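Arms on the sock bench: anyone else's returns room doing this?

savchuk_s
Four of us used to pair and tray socks at Dekker. Now it's two people and a pair of arms. Management says 600 pairs a shift. I've yet to see it.

L. Tzanetos
We had 697 on our best day by hand, with a proper lunch. What happens to the other two?

savchuk_s
"Redeployed". One is on nights at Lindia, the other left in March.

annelies_j
Bit unfair. My wrists were wrecked after six years of folding. I'd have handed it over gladly.

savchuk_s
Fair about the wrists. But I still stand all shift, only now I'm sorting out what the arms drop and getting blamed for the count. Same pay, and I can't chat to anyone.

L. Tzanetos
Who decides when it's too slow? Ours was "on trial" for a year.

savchuk_s
No idea. Ask them for a figure and you get a slide. This is the bench, tray at the back, and a sock waiting to be paired:
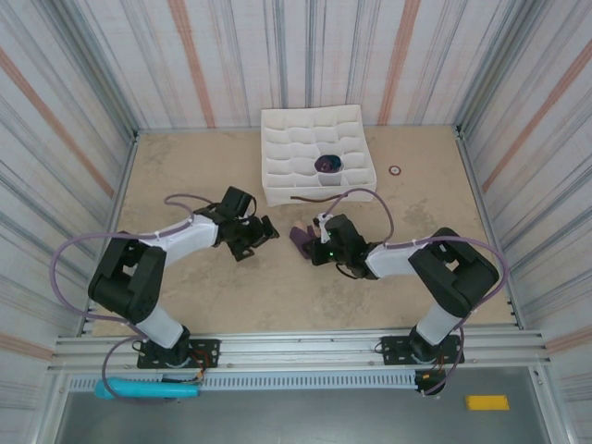
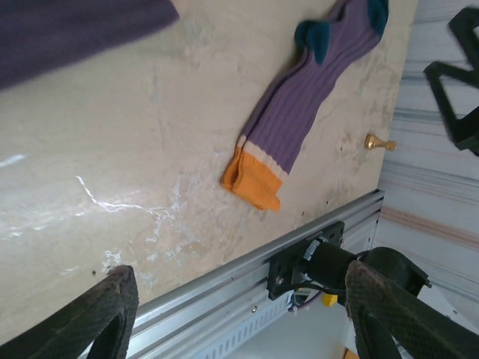 Jonalyn
Get the redeployment terms in writing before the trial ends. We didn't, and the hours they'd promised us went to agency staff.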